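Workshop tips: setting up a bench arm for desktop PC teardown

Cut mains power and hold the front button for 4 seconds before the arm is enabled. Put the emergency stop where either hand reaches it, and test it at the start of each shift. The Orent bench sheet, revised in March, sets the limit at 49 mm per second anywhere inside a case.
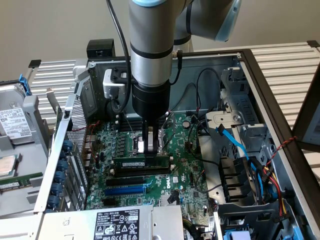
Approach height is the setting most often left too low. Program every entry as a straight vertical move, stop 26 mm over the board, and check clearance on all sides before going lower. Cables are the usual snag. A SATA lead running diagonally from the drive cage, or a bundle of power wires down the same side, should be tied back or entered as a keep-out zone. Do the same for thin cables looped over the board.

Keep pulled parts off the arm's return path. A CPU or RAM stick goes in an antistatic tray, contacts untouched. Drives stay in their caddies until logged.

Set grip force on scrap modules first. Two clean lifts in a row is the minimum before live stock.

Ollside workshop notes, May 16, 2018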